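One box, kept in the bedroom

31 Mar 2020

The owner of Storkside, a small shop for repaired beads and bracelets, does not keep her own jewelry in the shop. She keeps it at home, in one black box, and when she wants to sort it she carries it to the bed.

"A table is too hard," she told me. "A pearl falls, it jumps, and then I am on my knees with a lamp. On a bed it stays where it fell."

She learned stringing in Flesitz, in a workshop where 44 people sat in one long room, and she says that she still ties her knots in the way she was taught there. Her first sale was a wooden bracelet, in June, at a street market.
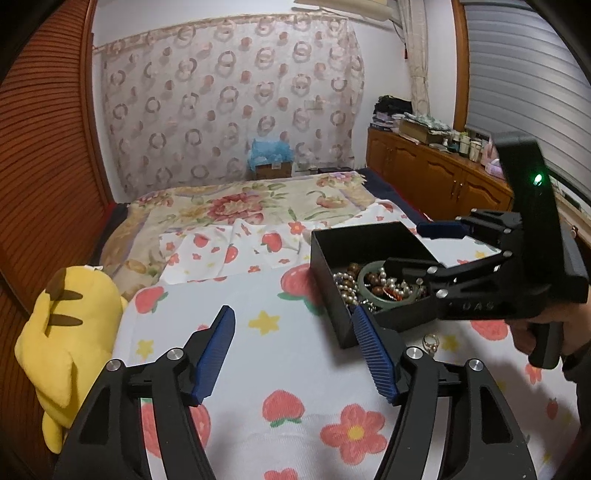

I asked why she does not use a box with small compartments. She laughed at this. "I had one, a Tedo, with 70 little places. I spent more time looking for the place than wearing the thing. Now everything is together and I take out the knots once in a season."

She begins always with the jade bangle, because it is heavy and the other pieces like to go through it. After it come the pearls, which she lifts slowly and never pulls. "If you pull, you pay," she said. A new silk thread costs little, but for a long strand she needs a whole evening.
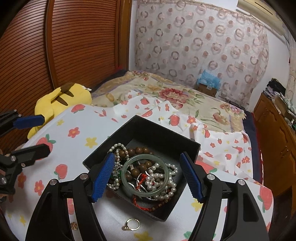
The bangle on top of the pile, with wooden beads, pearls and a red braided cord.

The red cord she would not sell for 500 or for 4,000. When I asked about the rings, she was less strict. "Rings I lose and find again. I look first in the bedsheet."

Storkside takes repairs by post and at the counter on Lapiņa street.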